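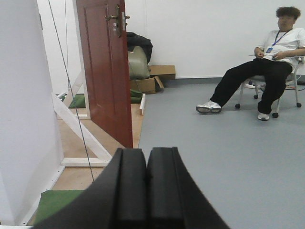

How should old family prints be stored at home?

Keep them in a dry closet on an inside wall, in acid-free boxes, with the lid on. Attics get too hot in summer and basements get damp. A bedroom closet shelf is fine for nearly everyone.

The tips below were put together for people who have inherited a box of photographs and want to get it into decent order without spending much. Most of them work for slides and negatives too, and where they don't, that is noted.

Before you start

Clear a table and wipe it down. Let it dry completely before any print touches it. Wash and dry your hands and skip the hand lotion that day. Cotton gloves are the usual advice for negatives, but for paper prints clean hands held at the edges give you a better grip.

Work in short sessions. Two hours is plenty. Past that you start bending corners.

Keep drinks on a different table.

Getting prints out of sticky albums

The albums with striped glue and a plastic sheet over each page are the worst thing most families own. The glue yellows and hardens, and the plastic can stick to the picture.

Peel back the plastic slowly from one corner. If the print is loose, lift it out. If it isn't, take a length of unwaxed dental floss, slide it behind a top corner, and saw gently from side to side. Keep the floss flat against the page and not against the print. Stop if the paper starts to split.

Don't use a hair dryer on high. Some people use the low setting on the back of the page for a few seconds. Try it on a picture you don't care about.

If a print won't move, photograph or scan the page as it is and leave it alone. Faith Rashidi wrote in to say she cuts around stubborn prints and keeps them with the bit of album card still attached. That works, though the card should be kept from touching the face of the next picture.

Prints stuck to glass

Leave them in the glass and scan through it. Soaking sometimes frees a modern color print but can ruin an older one, and inkjet prints will run. Take anything valuable to a conservator.

Dust and fingerprints

Use a soft, wide brush, the kind sold for watercolors, and brush from the middle outward. A rubber bulb blower is good for slides. Canned air can spit liquid if you tip it, so hold it upright or don't bother.

Fingerprints on negatives come off with film cleaner and a lint-free pad. On prints, leave them. Window cleaner and baby wipes should never go near a photograph.

Writing on the back

Ballpoint dents the paper and shows through. Felt tip bleeds. Use a soft pencil on older paper prints, with the print face down on something smooth and hard. Plastic-coated prints won't take ordinary pencil, so write on the sleeve instead, before you put the print in.

Put down full names. "Grandma at the lake" is no help once there are three grandmas in the box. If you are guessing at a name, add a question mark.

Boxes and sleeves

Look for "acid-free" and "lignin-free" on boxes, and polypropylene or polyester on sleeves. Avoid anything that smells like a new shower curtain.

The Firell boxes are 29 dollars each and hold 200 prints in sleeves if you don't force them. The Plosetti ones are cheaper and the lids are looser. Either will do. Shoe boxes are all right for a few weeks while you sort, but not for keeping.

Fill out any empty space with crumpled acid-free tissue so the prints stand straight. Half-empty boxes let them curl.

Sorting

Sort by household first and by decade second. Trying for exact dates slows everything down. Look at the borders and the paper stamp on the back for clues, and at cars and haircuts if there are any.

Ankica Leka sorted 83 envelopes of her uncle's negatives last February and suggests numbering each envelope before opening it, then putting the same number on whatever comes out. Good advice. Keep the lab envelopes until you have copied down everything written on them.

Scanning

Use 600 dpi for ordinary snapshots and 1200 or more for very small ones. Clean the scanner glass every 36 prints or whenever you see the same speck twice. Turn off automatic color correction for the first pass and save that file untouched. Make your fixes on a copy.

Scan the backs too, if there is writing.

Keep one copy of the files on a drive at home and another somewhere else. Open a few files on each every year to check that they still read.

Prints on display

Hang a copy and store the original. If you must frame the original, use a mat so that it doesn't touch the glass, and pick a wall that gets no direct sun.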